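Sarkirbridge Adult Reading Program
Progress report to the Bernard Fund
Posted in December by the program office

This report covers the second half of the grant period. It sets out what we have done with the money, what is behind schedule, and what we would like to change before the final payment is made.

Enrollment

We set a target of 40 learners for the year and we have reached it. Most of the new learners came to us in the fall, after the Medeiros branch library let us put a sign-up sheet at the front desk. The daytime group filled first. The evening group took longer, and for several weeks it was too small to split by reading level, so the tutors taught everyone together and gave out separate homework. That worked for the stronger readers and less well for the beginners. We have now split the group and the beginners meet an hour earlier.

Attendance is uneven. People miss sessions when their shifts change, and the bakery plant changes shifts with very little notice. We stopped sending reminder letters and now send a text message on the morning of class. Learners told us they prefer this, and it costs less than postage.

Rooms

We moved out of the church basement in October. The lease on the new room at the Medeiros building runs to the end of the grant period, with an option to renew at the same rent. Heat is included and parking is not. Learners who drive have been using the lot behind the pharmacy, and we have written to the owner to ask if this can be made a regular arrangement.

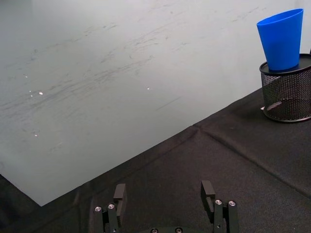

The rent is slightly higher than the figure in our original budget. We covered the difference from the line for furniture, where we had money left over because the library gave us chairs. We will need your written approval for this transfer and the form is attached to the mailed copy of this report.

Materials

The workbooks from Prerkano arrived late. We ordered the full set in August and the second level did not come until classes had been running for 5 weeks. In the meantime the tutors used photocopied newspaper stories, bus schedules and job application forms. Several learners asked to keep working on the application forms after the books came, so we have made them a regular part of the second level.

We did not buy the audio recordings that were listed in the proposal. The library already lends a similar set and our learners can borrow it for free. We would like to spend that money on large-print dictionaries, which have been requested by the older members of the daytime group. 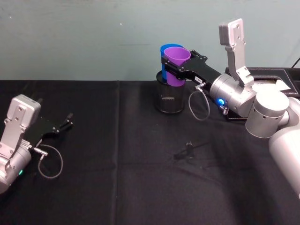

Table with black cloth, against the wall.

Tutors

There are 12 trained tutors on the list, and most of them teach every week. Training now takes 2 evenings. It used to take a full weekend day, and people dropped out before they had met a learner. The shorter training leaves out the section on spelling rules, so we hand that out on paper and go over it at the monthly meeting.

We are short of tutors who can teach in the morning. Retired teachers have been our main source and we have asked about as many as we know of. The next step is a notice in the town newsletter in January.

Results so far

Learners are tested when they join and again after three months. Of those who have taken the second test, around half moved up a level. The rest stayed where they were, mostly people who had missed a lot of classes. The test does not measure the things learners tell us about - reading a note from school, filling out a form at the clinic - and we have started keeping a short written record of these with the learner's permission.

Spending

Spending is on track apart from the rent. Printing is under budget and travel has not been used at all. The mailed copy has the full table. We expect to have a small amount left in the printing line at the end and would ask to carry it over to the summer session.

Next steps

The winter session starts in January with the same timetable. Before then we need to order the third-level workbooks, and we will do it early this time. We also plan to hold an open evening in February for people on the waiting list. The final report will reach you within a month of the last class.

Contact: Program Office, Sarkirbridge Adult Reading Program | Copyright Sarkirbridge Adult Reading Program | Back to top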